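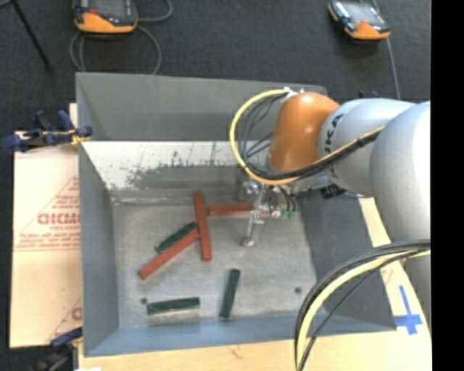
Year-end cleanup thread, 28 December 2022. Today's subject is blocks and what they get kept in. Mute me now if you have a life.

The rule I was raised on is one bin, one kind of thing. The blocks go in the gray metal bin. The red ones and the dark green ones may mix, as they are both blocks and should be able to work it out.

They do not line up. You can set blocks down parallel with real tenderness, go refill your coffee, and come back to find you remembered it wrong. Ours lie every which way, one red leaning into another like the last two guests at a wedding.

I own a plastic tub from Hiluditz that was sold to me as "the last bin you'll buy." It has a lid with 4 latches. Three of them are in the drawer with the takeout menus. So, metal.

About the metal. The floor of it is scuffed all over, with pale patches, and the back wall has gone rough and dark where it's worn. I have been asked if I plan to do something about this. I plan to keep putting blocks in it.

Sioned Wogan wrote to me in September to say a scuffed bin should be lined with felt. I lined one with felt. The felt collected grit, staples and a raisin, and then I had a bin and a felt problem.

(Sioned, if you're reading, it was very nice felt.)

There are also two small dark marks on the floor of the bin. Holes or spots, I go back and forth. Things that small have never lost me a block, so the question has stayed on the low-priority list since I started the low-priority list.

Someone always brings up dividers. Purkolholm makes a divider set for $119. For that money I would want the blocks to thank me.

Sizes, for those who asked: the greens aren't all the same length as the reds, and I don't sort by length. I tried it for a week. I spent the week holding two blocks side by side and squinting.

What I do believe in is a bin with more floor than you need. If you can see floor between the blocks, you can pick one up without starting a negotiation with the others. Fill it to the top and you're digging.

The other thing I believe in is sloping sides. I can't defend this one with data. A straight-sided box always seems to end up with a block standing on end in the corner, looking smug.

Labels: no. It's an open bin. The label would say BLOCKS and you would be reading it while looking at blocks.

The old Hsiao storage catalog ran to 305 pages and I read every one of them on a train to Pirnberg. The only sentence I kept was "choose a container you can see into." Fair enough. Most of the rest was lids.

Replies are already asking if red and green is a holiday thing. It is not. They look like this in July.

Tomorrow is the cable drawer. I've looked inside once and closed it again, so expect a shorter thread.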